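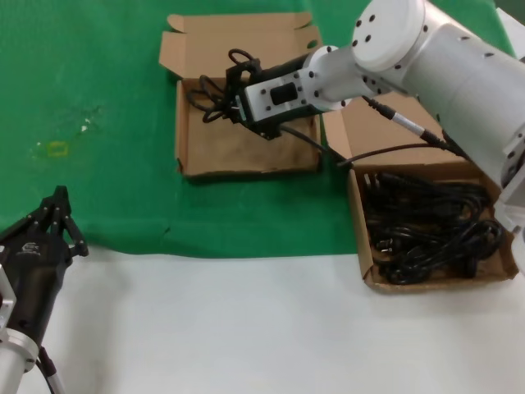 Progress report to the Pillai Fund
Project: Fluto (learning to handle tangled cables)
Tuesday, May 14, 2019

Hi all,

You asked for a couple of pages on where the money has gone and whether we're getting anywhere. Yes, we're getting somewhere, and it's slower than I told you in December it would be. I'll start with the good parts, then the hold-ups, then what I'd like to do with the rest of the grant.

Where we're at

The aim hasn't changed since the proposal. We want a two-armed robot to pick cables out of one box and put them in another, one at a time, when the box it's picking from is a complete mess. People do this without thinking. Robots are dreadful at it, mostly because a power cable won't hold its shape and it's usually wrapped around three of its mates. We aren't writing rules for it. We collect recordings of the job being done properly, with a person steering the arms, and the learning software (Astard, which you paid for in the first round) works out from those what to do next.

So the real work of the last few months has been making recordings, and plenty of them. We've been keeping 40 good ones a day when things run well. I'm very happy with that! In the first weeks we were lucky to end a day with half as many, and a fair share of those had to go in the bin once we'd played them back.

A recording counts as good if the operator gets hold of a cable, frees it, carries it across and lets go inside the other box. If they fumble and recover, we keep it. I was against that at the start (I wanted everything tidy) but the fumbles are worth having. A system that has only ever watched perfect grabs has no idea what to do when a plug slides out of its fingers, and plugs slide out of its fingers all the time.

The set-up

It's very plain. We work on a tabletop with a green cloth over most of it, and cardboard boxes on top. I know the proposal talked about proper moulded bins. We tried those, and the arms kept knocking the hard rims and tripping the safety stop, which meant resetting and starting over. Cardboard gives a little. It's also cheap enough that when a gripper crushes a side we can fold up another box and keep going. The bin money is unspent and I'd like to move it, see further down.

The cables are ordinary black power cables, plugs and all, jammed in together. Black was a deliberate choice, if a slightly cruel one. Black cable on black cable, picked up by a black gripper, is about as hard as it gets for a camera, and if the system can cope with that I'm fairly relaxed about the coloured ones.

Each session goes the same way. One of us tips the cables back in and gives them a good stir so the tangle is never the same twice. The operator puts on the controls, does a practice reach and then starts. After each cable there's a short pause so the recordings can be cut apart cleanly. We used to cut them up afterwards by eye and it was miserable work, so if you remember me grumbling about that on our last call, it's fixed.

We swap operators often. Steering both arms is tiring, and you can see it in the recordings: the movements get jerky and people start yanking. We now stop anybody after 50 minutes, even when they swear they're fine.

What the cameras give us

There's a head camera that looks down at both arms and the boxes, and a smaller camera at the wrist. I'd assumed the head view would do most of the heavy lifting with the wrist view as a nice extra. It's gone the other way. Once the gripper is over a box the arm blocks a lot of what the head camera wants to see, and the wrist view becomes the one that matters.

The trouble with the wrist view is that it takes in everything else as well. When the arm is tilted up even a bit, you get the fingers and a box with a coil of cable in it, and then you get the entire room: the shiny green floor with all its reflections, the other robots standing about, the posters, the packing stuff and paper on the ground. Astard doesn't know that a sheet of paper on the floor has nothing to do with the job. For a while it was paying attention to the background. We worked that out by replaying the same reach with a different background behind it and watching its confidence drop off a cliff.

There were two ways to go. We could screen the table off and make everything behind it blank, or we could leave the room as it is and let it change from day to day, so the system learns to ignore it. I've gone for the second. It costs us more recordings, but any real customer's workroom in Plurnton or anywhere else is going to look a lot more like ours than like a blank sheet. I've asked everyone to stop tidying to a fixed layout. That has been the most popular instruction I've ever given.

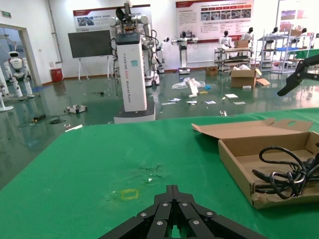

What the system can do so far

We've run two rounds of training. The first was a bit of a letdown. It would reach for the box quite nicely, close on nothing and carry that nothing across with great care. The cause was dull: in too many of our early recordings the operators closed the fingers a touch before they were deep enough, then corrected, and the correction was short and easy for the system to miss.

We fixed it by asking operators to go in slower and lower, and by giving the recordings with a clear recovery more weight. The second round was much better. On a loosely packed box it now picks up a single cable more often than it misses. On a tightly packed one it still tends to grab a handful, lift the whole knot and get stuck. I'd call that the main problem for the next stretch.

It has also learned a little shake that one of our operators does to free a loop from the fingers. We didn't ask for it and I was delighted to see it turn up, though it sometimes shakes when there's nothing there to shake off.

What held us up

A few things, in order of how much they hurt.

The cables on the arms themselves. The grippers have their own leads, and when you're working in a box of black leads it's easy for the two to get mixed up, both physically and in the camera view. We lost a good week to an operator's arm snagging and a connector working loose. We've re-routed what we can and we check the connectors before each session now. I'd like to do better than that.

Clock drift between the cameras. The head and wrist recordings were slipping out of step over a long session, only slightly, but enough to show the fingers closing in one view before the other. We found it late, and 21 sessions had to be lined up again by hand. They've all been saved, so nothing is lost except some weekends.

Labels. We'd been writing short notes on each recording in whatever words came to mind, so the same thing was "stuck", "snag", "caught" and "hooked" depending on who was typing. There's a fixed list of words now. Going back over the old notes is about half finished and I'm doing it in the gaps between other jobs.

Money

We're under on equipment and over on operator time. The bins are the equipment part. Operator time is up simply because recording is slower than I guessed, and that was my guess, so please blame me for it. I'm asking to move the unspent bin money across to operator hours. It doesn't change the total, and it would cover us to the end of the current stage without another request. If you need that on the proper form, send it over and I'll fill it in the same day.

I'd also like to buy a spare set of gripper cables. If the ones we have go, we stop, and the wait for replacements is long.

Next stretch

Tight boxes first. We'll record a lot more of them, and we'll ask operators to show the step of dropping a knot back and trying from a different side. Everybody does this by instinct and it hardly appears in what we've got, as we used to treat it as a failed go.

After that, two-handed work. Most of what we've kept is really one arm doing the job while the other hangs about. The operators say they'd use the second hand to hold the pile down if the controls made it easier, so we're loosening up the controls a bit. I want to see a few days of that before I promise you anything.

Then there's the question of different boxes. All our boxes so far are open cardboard ones with the flaps up or folded back, and I'm keen to know how badly things go when the shape changes. My bet is pretty badly at first.

If any of you are passing through, please come and have a go on the controls. It's good fun for the first ten minutes and it'll explain this report better than I can. Shout if anything above needs more detail.

Fluto project lead
Plurnton

Related items
Fluto: first-round report to the Pillai Fund
Fluto: word list for recording notes
Astard set-up notes for new operators
Checking arm cables and connectors before a session
Request form: moving money between budget lines
Visiting the Plurnton workroom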